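The yellow cardigan had its own line in the spreadsheet by August. Every other garment in the Kiani study got a number. The cardigan got a name, and the name was Problem.

I did my folding in a back bedroom in Rostthorpe, a gripper in each hand, while the lab in Asarton turned my wrists into math. They already had 1,460 folds from me -- towels mostly, easy stuff -- and the model could do a towel better than my sister could. Then somebody decided it was ready for cables.
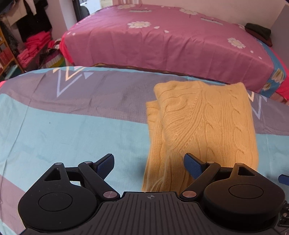
*Cable knit, folded, daisy bed behind.*

It wasn't ready for cables! The first results came back at two in the morning and I read them in my pajamas. The model closed on every twist in the yarn like it had found an edge. It would pinch the middle of the back and lift, so proud of itself, and I wanted to call somebody and say I was sorry.

So we changed the method. Start with it flat, they said, and go slow, and hover before you touch.

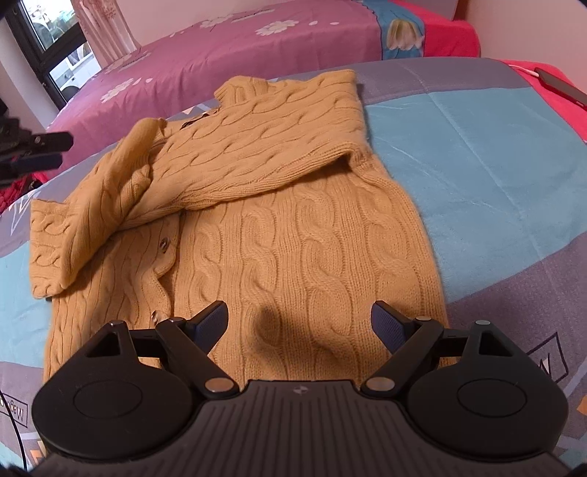

I hovered. I hovered 20 times before lunch, talking to the sleeves (the microphone was off, I checked), and somewhere in there I quit thinking about my hands at all. My grandmother folded like that, looking out the window.

The report called it "approach-weighted demonstration." I called it being polite to a sweater.

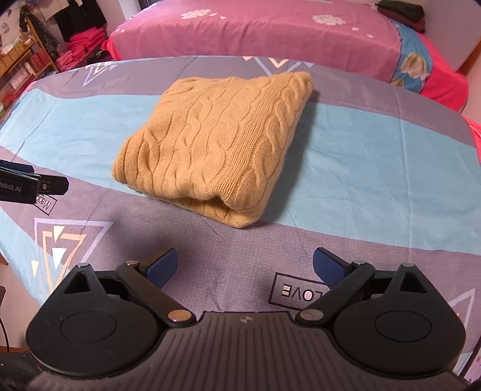

*Folded bundle, jaws open.*

The new scores came in while I was eating noodles. Edge errors were down by half. I read that line again, put my fork down, and went to find the green sweater with the hood.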